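Durnon Short-Stay Units – Kitchen Safety Inspection
Date: 27 February 2022

1. Range outlet. Pass. Cover plate tight.
2. GFCI outlets, both sides of sink. Left trips on test. Right does not – replace before next booking.
3. Extinguisher, Jutar 5 lb. Gauge in green. Bracket missing one screw.
4. Counter surfaces. Pass. No chips or raised seams. Reseal due in March.

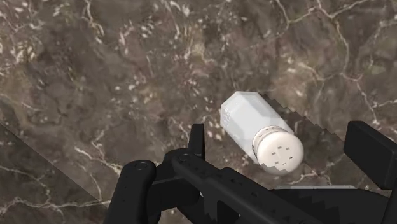

Does the failed outlet close the whole unit?
Only the right-hand circuit is locked out. The breaker stays tagged until the retest is signed.

5. Under-sink shutoffs. Cold valve stiff, turns fully. Hot valve weeps at the stem – repack.
6. Smoke alarm, hallway side. Pass. Unit is 2 years old.
7. Range hood filter. Grease buildup, clean and refit.
8. Anti-tip bracket. Not engaged. Push range back and recheck.

Parts to be ordered through Henare. Retest fee is billed to the unit account.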